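Istero Home Forum > Worktops and Tables

Pale butcher-block top: oil it, wax it or varnish it?

Posted by Sullarlow
3 Aug 2023

I have a maple butcher-block top that I use as a workbench. It went in bare in February and I never got round to finishing it. It is used for small assembly jobs and sorting parts, no food and no chopping. I like the pale colour and would like to keep it.

Two things are bothering me. The near edge gets the most wear where my sleeves and hands rest, and the top has started to cup slightly. With a straight edge laid across it I can get a 3 mm feeler under the middle. The top sits inside a black aluminium frame and is screwed down to it through plain round holes.
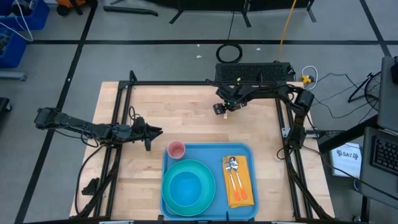
Replies

Gunnlaugur Ravn

Deal with the cupping before you think about the finish. Wood gets wider and narrower across the strips as the air in the room changes, and plain round holes give it nowhere to go. Take the screws out, slot the holes in the frame so the slots run across the strips, and put the screws back with washers — snug, not tight. Check for a small gap between the wood and any rail running along the long sides as well. If it is jammed against both, trim it.

Leave it loose for 7 days with air getting to both faces and measure again. It may come back most of the way without any help.

For the smudges, sand by hand along the strips with 120 grit and then 180. Do the whole top or you will have a pale patch at the front. Wipe the dust off with a barely damp cloth and let it dry.

For the finish I would use a water-based matt varnish. Oil will turn maple yellow, and some of the darker strips will go darker still. Three thin coats, with a light rub down between them. Coat the underside and the ends too, the same number of coats. A top sealed on one face only will cup again.

Costovum

I used hardwax oil on mine and it's fine. It did go a bit yellow but I don't mind that. Easier to patch than varnish if you scratch it. Don't leave the oily rags in a heap, lay them out flat outside to dry.

Diệp

Agree with Gunnlaugur about the underside. I skipped it on an 18 mm top and it lifted at both ends by the next winter.

One thing to add, clear everything off before you sand. Maple dust is very fine and gets into anything with a fan or a moving joint. If something is bolted on and you can't shift it, bag it and tape the bag shut, and sand with the vacuum running next to your hand.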